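Iltside Community Board > Food and Kitchen > Bread

Topic: Proving overnight in the fridge or on the worktop?

marrowfat36
Posted Saturday, September 26, 2026

I've been making the same white loaf since June and it's fine, but a bit dull. Strong flour, salt, a small spoon of dried yeast, water. At the moment I leave it on the worktop overnight with a plate over the bowl and bake before work. My sister says it should go in the fridge or it will taste of beer. Which is it?

Burkbridge_Baker
Fridge. If the kitchen stays warm all night the dough will be well past its best by six in the morning. Cold dough is also much easier to shape. Mine goes in at nine and comes out when I get up.

tinlid
Worktop, but use less yeast. I use a pinch, properly a pinch, and it takes all night without going over. My fridge is full of other people's food and I'm not moving the milk for a loaf.

Burkbridge_Baker
A pinch isn't a measurement. You'll get a different loaf every time.

tinlid
I do get a different loaf every time. They all get eaten.

Yolandi Khumalo
I've done both for years and I think the bowl matters as much as where you put it. Metal takes on the cold fast, so dough in a steel bowl slows down sooner in the fridge than it does in thick pottery. On a worktop in winter the same bowl can be a nuisance, and I wrap a towel round mine.

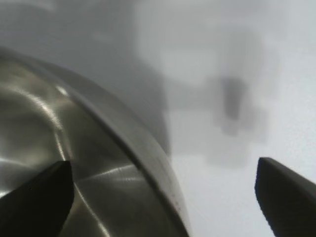 The other thing is to oil it lightly before the dough goes in. Not much, a teaspoon wiped round with your fingers. Then it drops out in one piece and you keep the air in it. And give it room, it wants to be able to double.

marrowfat36
Thanks. I've been using a plastic one with a chip in the rim, so I might change that as well.

oldferry
I'd disagree about the bowl. Once the dough is cold it's cold. Flour makes far more difference. I had a bag of the Flurkasau white and it drank up much more water than my usual. If you change flour, hold some of the water back and add it by feel.

Yolandi Khumalo
Agreed on the flour. I still think the first hour or 2 in the fridge is where the bowl counts, because the middle of the dough stays warm and keeps going.

oldferry
Fair enough, but that's an argument for a smaller lump of dough - not for buying a new bowl.

tinlid
Has anyone tried the Mösli rye mixed in? I did a quarter rye last week and it was like a doorstop.

Burkbridge_Baker
Too much for a first go. Start with a couple of spoonfuls. And weigh them.

marrowfat36
Fridge tonight, then, with the same yeast as before so I'm only changing one thing. Will post tomorrow if it's edible.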